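Laborbuch Haushaltsaufgaben, Messküche Vellberg
Oktober, Eintrag Schubladenversuche

Fragestellung wie im letzten Eintrag: Welche Küchenhandgriffe kann der Arm so zuverlässig, dass man ihn ohne Aufsicht damit laufen lassen würde? Bisherige Antwort für Wischen: nein. Für Schublade auf, Teil hinein, Schublade zu: noch offen, daher diese Reihe.

Ablauf pro Versuch: Greifer in Ausgangslage über der Arbeitsplatte, Griffleiste anfahren, Schublade öffnen, Gegenstand von der Platte aufnehmen, ablegen, schließen. Abbruch von Hand, wenn die Kraft am Handgelenk länger als 2 s über der Schwelle liegt. Schwelle auf 35 N gesetzt, vorher lag sie deutlich höher, und der Schrank ist uns zweimal auf dem Marmor weggerutscht. Seitdem liegt eine Gummimatte darunter. Die Matte hebt den Schrank etwas an, Höhenwert in der Konfiguration ist nachgetragen.

Start 9:40. Erste Versuche unbrauchbar, Handgelenkskalibrierung vom Vortag war nicht geladen. Fehler sah zuerst nach Kameradrift aus, deshalb eine halbe Stunde an der falschen Stelle gesucht. Kalibrierdatei wird ab jetzt beim Start geprüft, Meldung erscheint im Protokoll in der ersten Zeile.

Danach Öffnen weitgehend stabil. Der Greifer fasst die Leiste von der Seite und zieht gerade. Probleme gibt es, wenn er zu weit am Ende der Leiste ansetzt: Die Schublade verkantet, der Regler zieht nach, Kraft steigt, Abbruch. Der Mensch würde in dem Moment kurz nachlassen und umgreifen. Im gelernten Verhalten kommt das nicht vor, in den Vorführdaten vermutlich auch kaum. Notiz für die nächste Aufnahmerunde: absichtlich schlecht ansetzen und korrigieren.

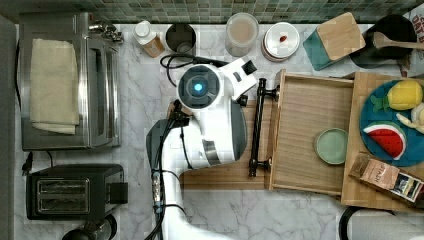 Aufsicht auf den Arbeitsplatz, Schublade offen, hellgrünes Schälchen darin. Rechts auf dem Schrank der Teller mit dem Spielobst.

Ablegen: das Schälchen ist gutmütig, weil rund und flach. Leicht schräg abgelegt fällt es von selbst in eine brauchbare Lage. Die Zitrone ist schwieriger, sie rollt nach dem Loslassen und liegt dann gern vorne an der Blende. Beim Schließen stört das nicht, beim Wiederfinden schon. Die Melonenscheibe wird am Rand gegriffen und dreht sich in den Fingern. Öffnungsweite des Greifers reicht, die Reibung nicht. Andere Fingerbeläge sind bei Surdu angefragt, Antwort steht aus.

Schließen: unerwartet der schwächste Schritt. Der Arm drückt gegen die Front und hört auf, sobald die Kamera »zu« meldet. Aus der Deckenansicht ist ein Restspalt von 5 mm nicht von einer geschlossenen Schublade zu unterscheiden. Vorschlag: das Kriterium auf den Kraftanstieg am Anschlag umstellen und die Kamera nur noch für die grobe Lage verwenden. Umsetzung ist klein, muss aber mit der Abbruchschwelle zusammenpassen.

Kabel: die Schlaufe am Unterarm hat bei weiter Drehung Zug bekommen. Provisorisch neu gelegt, Überlänge vorerst auf der Platte. Für einen Dauerlauf so nicht zulässig – sie kann an Gegenständen hängen bleiben. Führung mit Klettband nachrüsten, danach Bewegungsbereich komplett abfahren.

Daten: 2680 Einzelsequenzen im Bestand nach Bereinigung, die Läufe mit falscher Kalibrierung sind gelöscht und nicht nur markiert. Kopie liegt auf dem Server in Ilterton. Die ältere Reihe aus Stutville wurde mit anderer Kamerahöhe aufgenommen und wird nicht zusammengeführt.

Einschätzung: Einzelhandgriffe ja, Kette nein. Jeder Schritt für sich sieht ordentlich aus, aber der Fehler aus Schritt eins wird bis zum Ende mitgeschleppt, und eine Prüfung dazwischen fehlt. Zeitlich ist der Arm ohnehin weit weg von jemandem, der nebenbei aufräumt. Das wäre im Haushalt noch hinnehmbar, wenn man ihn allein lassen könnte. Kann man derzeit nicht. Vergleich mit der Werkstattzelle hinkt, dort liegen die Teile in Aufnahmen und die Lade hat einen definierten Anschlag.

Offen:
Schließkriterium über Kraft, Entwurf und Test
Vorführungen mit Korrekturgriff aufnehmen
Kabelführung Unterarm
Reibwert der Fingerbeläge an glattem Kunststoff messen
Beleuchtung nachmittags prüfen, Reflexe auf dem Marmor stören die Segmentierung ab etwa 15 Uhr

Arm 16:20 in Parkposition, Strom aus, Not-Halt gedrückt gelassen.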